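Teaching by Hand: The Demonstration Program at Janssen

At the Janssen Institute for Applied Handling, the working day begins with a person moving a robot's arm. An operator sits at a bench, takes hold of a pair of control handles, and carries out an ordinary task through the machine: lifting an object, turning it, setting it in another place. The robot records every motion it is made to perform, together with what its cameras report at the time. When enough of these recordings have been gathered, they are used to train a control program that attempts the same task without a person at the handles.

The practice is known as learning from demonstration, and it has become the main business of the institute's Prundik laboratory. The laboratory opened in July with a staff of 2 full-time operators and has since trained a wider group drawn from other departments. Its first project, carried out under an agreement with the toy distributor Geline, concerns the sorting of soft goods returned by customers.

"Rigid parts are well served by existing methods," said Celeste Carrasco, who directs the laboratory. "A bracket has the same shape every time it is presented. Soft goods do not, and it is very difficult to write down in advance what a gripper should do with them. A person can show it in a few seconds."

Operators are given written guidance before their first session, and the guidance is revised as recordings are reviewed. It asks them to approach at a steady speed, to pause briefly before closing the gripper, and to complete the movement even when the first hold is poor. A corrected mistake is kept. A session abandoned halfway is marked and set aside for separate review.

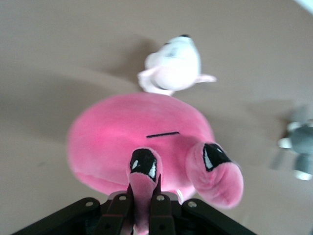

Soft toys present a particular difficulty at the moment of grasping. The main body of a plush toy is often wider than the opening of the gripper, and an operator must look for some smaller part that the fingers can enclose. With the pink toy, the two fingers have closed on one of the stubby protrusions below the rounded body, squeezing the fabric into a narrow strip between them. A hold of this kind leaves most of the toy's bulk outside the fingers, and the operator must judge how the rest will swing or sag once it is raised. Such judgments are seldom put into words. They are present in the recording all the same, in the angle of the wrist and the timing of the close.

The laboratory's guidance does not prescribe which part of a toy to take. Early in the project, operators were instructed to grasp at the center wherever possible, and the resulting program performed poorly on anything with a large stuffed body. The instruction was withdrawn. Operators now choose for themselves, and reviewers note the choice in the session log.

Dörte Fröhlich, who supervises review, considers this variety useful within limits. "If every operator has a different habit, the program receives conflicting advice," she said. "If all of them have one habit, it has nothing to fall back on when that habit fails. We read the logs closely for both conditions."

Each task in the Geline project is recorded 600 times before training begins. A further 100 recordings are held back and used only for comparison. Review is conducted with Dadex, the institute's own software, which plays the camera views beside a trace of the arm's position and the opening of the gripper. Reviewers look for late closings, for contact with the table, and for long hesitations that the program might copy.

The control handles have also been changed in the course of the work. The first set offered no resistance, and operators tended to close the gripper further than the material required. The present set pushes back lightly against the hand as the fingers meet an object. Operators report less fatigue at the end of a session, and the laboratory has shortened its introductory training accordingly.

Certain questions remain open. The trained program handles familiar toys with reasonable consistency, but its performance declines when several lie touching one another, and operators themselves differ on how such a group should be separated. Ms. Carrasco has asked for a dedicated set of demonstrations on that problem, to be recorded by the most experienced operators before the current agreement with Geline is renewed.

A summary of the laboratory's recording guidance is available on request from the institute's information office.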